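Questions We Hear a Lot About Drinking Enough Water After 60

We put this page together at Panganiban Wellness Center after years of answering the same good questions at the front desk, over the phone and (more often than you'd think) out in the parking lot. If yours isn't covered, please ask us anyway!

Why don't I feel thirsty the way I used to?

The sense of thirst tends to get weaker with age, so your body may be running low well before your mouth lets you know. Kidneys also change over the years and may not hold on to water as well as they once did. None of this means something is wrong with you, but it does mean that waiting until you're parched isn't a great plan anymore.

Do I really need 8 glasses a day?

That old number has been around forever, and it's a fine place to start, but people come in all sizes and so do their needs. Soup, melon, oranges, yogurt and cucumbers all count toward your total. If you have heart failure or kidney trouble, your doctor may want you to drink less than other people do, so please check before you start filling pitchers.

Does coffee count?

Yes, it does, and we can hear the cheering from here. Tea counts too. Caffeine late in the day can spoil your sleep, though, so many of our members switch to decaf or plain water after lunch.

I'm up all night if I drink more. What can I do?

Oh, we hear this one every week. Try having most of your fluids in the morning and early afternoon, then easing off a couple of hours before bed.

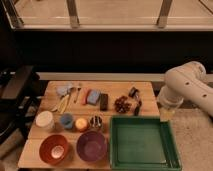 Some water pills are also better taken earlier in the day, but don't move the time of any medicine until you've talked with your pharmacist. And do keep a night light on in the hallway, whatever you decide!

What are the signs that I'm running low?

Dark urine, a dry mouth, a headache, feeling worn out or getting dizzy when you stand up are the usual ones. Sudden confusion, fainting or not being able to keep fluids down calls for medical help right away.

Which bottle should I buy?

Any bottle you can open easily and lift when it's full. The Cellico bottle we sell at the desk holds 749 milliliters, and some folks with sore hands find that a bit heavy, so they fill it halfway and come back for more. A favorite mug from your own cupboard works every bit as well.

Is there a class on this?

There is! Our Muden Room talk on food and fluids comes around again in February, it's free, and you're welcome to bring a spouse, a neighbor or a grown child. Sign up at the front desk and let us know if you'll need a seat near the door.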